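Reading time: 2 min

Home | Topics | Robotics | Events | Index

Trullden open day

Print this page | E-mail this page

The Trullden open day was a public demonstration of household robot software held on 14 February 2023 at the Hirholm technical center. It was organized by Trullden, a project that trains robot arms to carry out chores in simulated homes before they are tried in real ones. The event drew 273 visitors, most of them students and people working in related trades.

Background

Trullden began as a joint effort between the Hirholm center and the software firm Ustari. Its main product is a set of computer-rendered rooms in which a simulated arm can practice. By the time of the open day the set held 38 rooms, with different furniture, floor finishes and lighting. An earlier showing, held the previous July, had been limited to invited guests and used recorded runs only.

Demonstration

The main session took place in the Matić Hall, where runs were played on a large screen and operators explained the controls. Visitors saw the simulated room through views close to the gripper, so that the fingers stayed in sight as the arm moved over the floor and furniture.
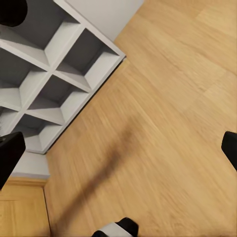

Gripper fingers over a white shelving unit and wood floor in the simulated room.

Each run began with the arm in a different position, and the operators changed the starting point between sessions. Shadows are computed along with the rest of the room — the project treats them as part of the training material, as a shadow on a floor can be mistaken for an object. Motion blur is added for a similar purpose.

A second session dealt with close work, in which the arm operates near objects and much of the view is blocked by the gripper itself. Operators described this as the harder case for the software, which may have only small areas of the surface behind to go by.

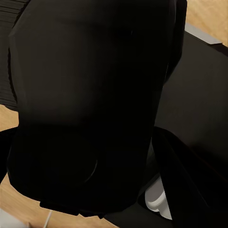
They said that a second viewpoint often helps, but that it adds to the computing time for every run. Visitors could compare settings at two desks beside the stage, and a printed sheet listed the controls. The full program covered 100 short runs, divided between the morning and afternoon.

Later use

Trullden kept the operators' notes from the day and added them to its archive, which then held 2,556 entries. The notes are sorted by room and type of task. Ustari used part of this material in a training course for new operators — mainly the sections on blocked views and starting positions. The course was taught at Hirholm in the same hall.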